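Household Tasks, Recorded by Hand: Inside the Sutley Collection
Print | E-mail this article
14 shares | 3 comments

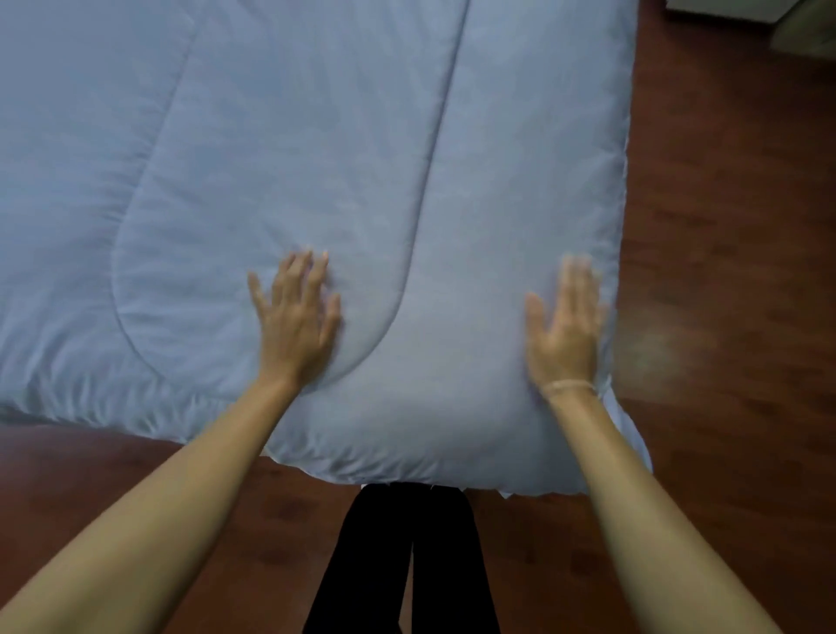
Bedding is the slowest category, according to Benedita Pacheco, and the one with the most rejected recordings. Fabric has no fixed shape, so a model trained on boxes and cups learns little that transfers.

Pacheco runs collection for Sutley. The target is 3,000 accepted episodes, with people doing the work and a head-level view recording it. "We want the hands in view while they smooth the cloth," she said. "If they leave for more than a second, the episode is cut."

Smoothing gets its own label - separate from spreading and folding. Each contributor records 30 episodes before review. Of the first 100 checked, 68 passed.

Fast motion blurs the fingertips. Pacheco keeps those clips. "A policy has to cope with blur. We only ask that the palm position can be labeled."

The next batch covers fitted sheets.

Comments (3)

Gonçalo Paiva: Are failed attempts kept? We found them useful at Solberg.

Parisa Shokri: Same question. Also, who marks the end of a smoothing episode?

Oğuzhan Aksoy: Fitted sheets will need two people. Good luck.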